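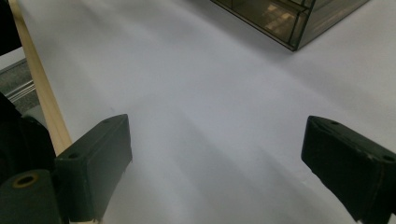
Small parts storage for a craft table, drawers or open grid?

tahsin_d
23 Aug 2021
I'm setting up a table for jewelry repair and beading and I want one box that stays on it. The one I have now is smoky brown see-through plastic, with a grid of small compartments at the top and what look like drawers from the front. Before I sort everything into it I'd like to know how other people split things up. I have clasps, jump rings, seed beads and a lot of odd screws from eyeglasses.

gamage_bench
Seed beads in the grid, everything else in drawers. I've done it that way for 4 years. Put the jump rings in small bags first or the sizes mix when you pull a drawer too fast.

Parviz Moradi
I disagree about seed beads in an open grid. One bump and you have them in every compartment. I moved mine to screw-top tubes and use the grid only for things big enough to pick up with my fingers. Clasps are fine there.

gamage_bench
Depends how often you bump the table. Mine is against a wall.

Parviz Moradi
Mine is in the middle of the room and people walk past it all day.

salivham
Tinted plastic bothers me more than the layout. I had a brown one from Wilico and could never tell the silver clasps from the gold ones without opening it. Went back to clear. If you keep the brown one, label the fronts.

tahsin_d
Labels are a good point. I have more than 283 glasses screws, so those need a drawer of their own. The table gets a white cover and small things show up fairly well on it.

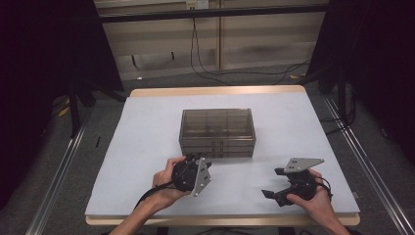 anent22
Where on the table should the box go if I work with both hands in front of it?

gamage_bench
Set it back from the near edge, in the middle if you use both hands equally. Leave enough room to pull a drawer all the way out and still have space for a bead mat. If you mostly reach with one hand, shift it to that side.

salivham
I'd put it on the side regardless. In the middle it takes up the best part of the table.

Parviz Moradi
Same as salivham. Mine sits on the left and I'm right-handed, so my tools go on the right.

anent22
OK, I'll try the middle first. What do you all use under the beads? I have a plain sheet and they roll.

gamage_bench
A piece of fleece or a proper bead mat. A sheet by itself is too slick for round beads.

tahsin_d
I'm going with tubes for the seed beads and the grid for clasps. Jump rings get bagged by size. Will order labels tonight.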